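June 7, 2021

So I finally joined the town choir! I've been threatening to do this since November, when I heard them do their winter program at the Gralumholm hall and went home humming the alto line (badly, I'm a soprano on a good day). First rehearsal was last week and my throat is still a little mad at me.

We're learning a piece called "Nadier," 118 measures long, and I got lost by measure 20. The woman next to me kept sliding her finger along my sheet music so I could find my place again. Bless her. I'd forgotten how much of singing is just counting rests and trying not to come in early.

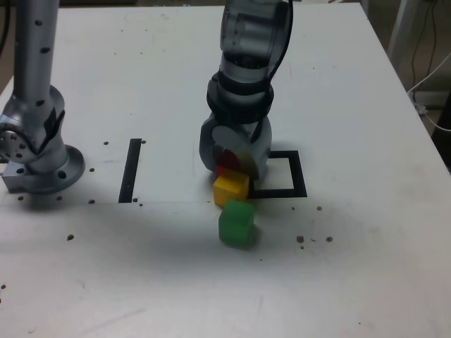 Anyway, I've been practicing in the car on Long Road, windows up, and I've got the first 2 pages pretty solid. The high part near the end is another story. I get up to it and sort of squeak, and then I have to pull myself together before the next stoplight.

If you're anywhere near Gralumholm, we still need tenors, badly. You don't have to audition and the folders are free. Park on the Stisotier side, the other lot fills up with the swim class people and they do not budge.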